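# Using Laser Levels, Distance Meters and Pointers in the Home Workshop

*Prurner Workshop Advisory Service. Revised Aug 8, 2024.*

Low-cost laser tools are now common in household workshops. Most of the problems reported to this service come from poor setup, dirty optics or old batteries. The following guidance applies to line levels, dot levels, handheld distance meters and ordinary presentation pointers.

## Before first use

Read the label on the housing and find the laser class. Class 2 products emit visible light at low power and depend in part on the natural blink reflex for protection. They should still never be aimed at a face, at a mirror or through a window toward a road. A tool without a class label should not be used in the home.

Children should not be given a laser pointer as a toy. Pets should not be encouraged to chase the dot.

Where two or more people are working in the same room, agree on the beam height before switching on. Set the line well above or well below the eye level of anyone seated or standing. Remove watches and rings that may throw a reflection, and cover glass picture fronts with a cloth.

## Checking a line level

A line level should be checked when it is new, after any fall, and at the start of a large job.

1. Set the level on a firm support near one wall, facing a second wall on the far side of the room.
2. Allow the pendulum to settle, then mark the line on the near wall and on the far wall in pencil.
3. Move the level close to the far wall, turn it to face the first, and adjust its height until the line passes through the far mark.
4. Compare the line on the near wall with the first pencil mark.

The gap between the marks on the near wall is twice the error over the distance between the walls. Compare the result with the tolerance in the manual. A tool outside its tolerance should be returned to the maker or a repair shop; the pendulum should not be adjusted at home unless the manual provides for it. 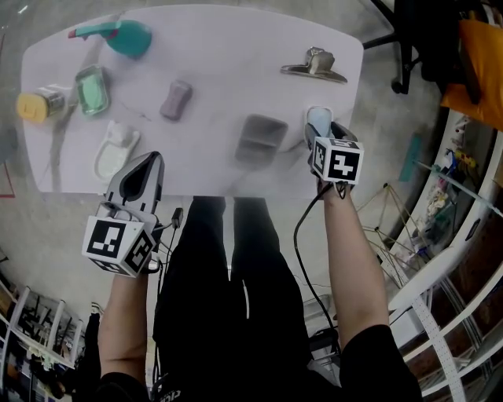 Lock the pendulum before carrying the level from room to room. On many models the power switch and the lock are the same control, and a tool that is switched off is also protected. On others, such as the older Dolum pattern with the side slider, the two are separate and the lock is easily forgotten.

## Measuring distance

Handheld meters measure from either the front or the rear edge, according to the setting. Check the symbol on the display every time. A wrong reference edge adds or removes the full length of the tool — an error large enough to spoil a shelf or a worktop.

Dark, glossy and transparent surfaces give weak or false readings. Tape a piece of plain white card to the surface and measure to that, allowing for its thickness if the work is fine. Outdoors, take readings in shade or early in the day. Repeat each measurement, and if the 2 readings disagree, steady the meter against a block and begin again.

## Cleaning the window

Plaster dust on the exit window makes the line wide and fuzzy. Blow loose dust away with a rubber bulb. Then wipe once, lightly, with a lens cloth and a drop of lens cleaner on the cloth. Do not spray cleaner onto the tool, and do not use paper towels, which may scratch a plastic window. The battery should be out during cleaning.

## Storage and batteries

Store laser tools in a dry cupboard, in their cases. Members who keep tools in an unheated garage should bring them indoors by February at the latest and let them warm up in the closed case, so that moisture does not form on the optics.

Remove batteries from any tool that will stand idle for a season. Replace cells as a set and do not mix brands. A dim line is more often a sign of weak cells than of a failing diode.

## Further sheets

The Kaijage tripod and clamp sheet covers supports for line levels on uneven floors. Sheet 27, prepared with the Otero tool library, covers marking out for tile. Both may be requested at the service desk during opening hours.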